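So I finally caved and replaced my phone on Monday. My old one had been limping along with a battery that quit at 30 percent, and when Maiara texted me that the Stalach had dropped to $253 unlocked, I had my card out before I finished reading the message (I know, I know).

I should have read a little slower. The $253 price is the trade-in price, and to get it you have to send your old phone to Omeck within two weeks. Otherwise they bill you the rest, and it goes up to $661! Mine has a crack across one corner, so I sat on chat with them for most of a lunch break trying to find out if a crack counts. Rafsan, the guy on the other end, was very sweet about it and said one crack is fine as long as the screen still responds to touch.
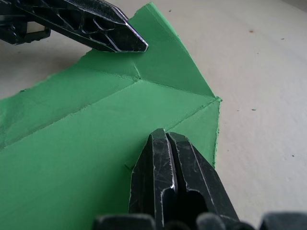 Anyway, the phone itself. I love it so far! It's light, the speaker is way louder than I'm used to, and the battery got me through a full workday plus the train home. The camera is just okay. I moved around 900 photos over and three of them came out as gray squares, all from the same beach trip, so I'm keeping the old phone until I figure that out.

The mailer for the trade-in is sitting by the front door. I still need to sign out of everything and find that tiny pin for the SIM tray.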